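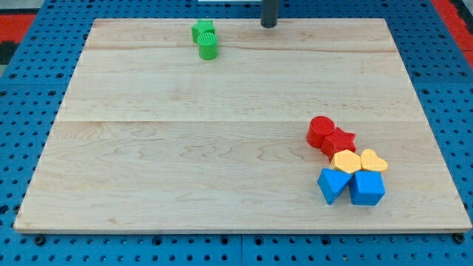 Friday Open Day at the Brulten Robot Workshop

Thank you so much to everyone who came out to see us in July! We had hoped for a decent turnout and ended up with 536 names in the guest book, plus a good many more who slipped in by the side door on Clivthorpe Street while the coffee was being poured. Jinlong Yin gave the table demonstrations all afternoon, up to 200 moves in a session, and hardly sat down between them.

Most of you asked about the colored blocks, so a few words on those. There are stars and cylinders, a heart, a hexagon, a triangle and a cube, all in plain bright plastic, and the arm works over a pale wooden board set on our blue pegboard table. The two green ones, a star and a cylinder, stand off on their own toward the far side, with the red, yellow and blue ones bunched together closer to the near edge – plenty of bare wood in between.

The younger visitors got to call out which color should go next, and I have to say they were strict about it. Our friends from Sequeira stayed until well past 5 talking shop, and the folks from Kinditz have already asked about bringing a class over in the fall. If you left a blue umbrella by the coat rack, it's at the front desk.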